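Mon 9 November
Posted by the Wendard Peace Diary

What a night! We held our vigil against the Nidstead arms shipments, and 200 people came out in the cold (I'd hoped for half that). Two hours of singing, and the petition is up to 249 names! 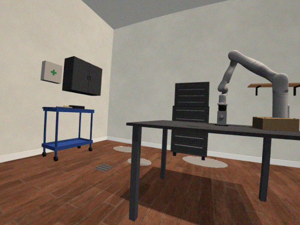 A woman near the front asked whether Congress would ever get to vote on any of it, and said she had been writing letters since August without one real answer. Big cheer for her. So, more letters this week, and I want 1000 names before the Tomach march!

Contact | Copyright Wendard Peace Diary | Back to top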